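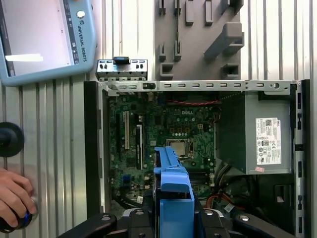 Chapter 4
Memory and Storage

Learning outcomes
After working through this chapter you should be able to:
describe what main memory does while a program is running
explain why a computer needs both memory and storage
work out how much storage a set of files will take up

4.1 Two places to keep data

A processor can only work on data that it can reach quickly. When you open a document, the computer copies it from the disk into main memory, and the processor reads it from there. Changes you make are held in memory until you save. If the power fails first, they are lost.

Storage keeps its contents with the power off. It is slower than memory but costs far less per gigabyte, and so most computers have much more of it.

The Jardine library keeps its catalogue on one desktop computer. The catalogue file takes up 274 megabytes and the scanned maps take up 409 megabytes, 683 megabytes in all. When a reader searches for a title, only the part of the catalogue being searched is loaded into memory. The maps stay on the disk until someone opens one.

Key terms
Main memory: holds programs and data in use.
Volatile: loses its contents when the power is off.

Section 4.2 looks at how memory is divided into numbered locations, called addresses.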